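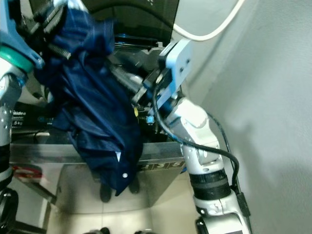

Navy garment with button and small white label, held over the steel cabinet in the laundry area.

Jaluvia Laundry-Side Cabinet, Stainless Steel

Product line: Jaluvia Utility
Supplied by: Vollari
Page updated: 11/01/2025

Overview

The Jaluvia laundry-side cabinet is a floor-standing steel unit for narrow utility rooms. It stands in front of or beside a washing machine and gives a hard, wipeable edge for draping garments during sorting, pretreatment and loading. The front is plain stainless steel. It suits installations where the cabinet stands close to a side wall and there is no space for a separate sorting table.

Materials and finish

Front panel: stainless steel
Top edge: folded, deburred, safe for woven fabrics
Feet: adjustable, for tile or sealed concrete
Surface care: mild detergent, soft cloth. Do not use chlorine bleach or steel wool.

Load and clearance

Maximum distributed load on top: 22 kg
Minimum gap to side wall: 9 mm
Minimum working space in front of cabinet: 300 mm
Height adjustment at feet: 40 mm

The load figure applies to a level cabinet with all feet in contact with the floor. Wet bedding should be placed over the center of the top, not hung from one end.

Garment handling

Shirts and light jackets can be laid over the top edge while pockets are checked and care labels are read. Smooth fabrics slide more easily than cotton or fleece and should be draped with at least half of their length behind the edge. Close buttons before washing if the care label calls for it. Open buttons can catch on the lip of the drum.

Dark colors such as navy should be sorted separately for the first few washes. Wipe the top before draping dark items on it, as dried detergent powder leaves pale marks.

Use with washing machines

The cabinet has no electrical parts and does not attach to the machine. It can be used next to compact machines, including 5 kg models. Leave the lid or door free to open fully. Keep water hoses and power cords away from the cabinet feet. If the machine moves during the spin cycle, level the machine first and then reset the cabinet.

Installation

Place the cabinet on the finished floor. Turn each foot by hand until the top is level in both directions, then tighten the lock nuts. On tile, avoid setting a foot across a grout line. Recheck the level in March if the room is unheated over the winter.

Accessories

Nikzad rail: clips to the rear edge, holds standard hangers
Bokeo liner: washable mat for the cabinet floor
Spare foot set: includes lock nuts

Product questions and spare parts: Isla Strachan, Vollari technical desk. Have the cabinet serial number ready. It is stamped on the inside of the rear panel.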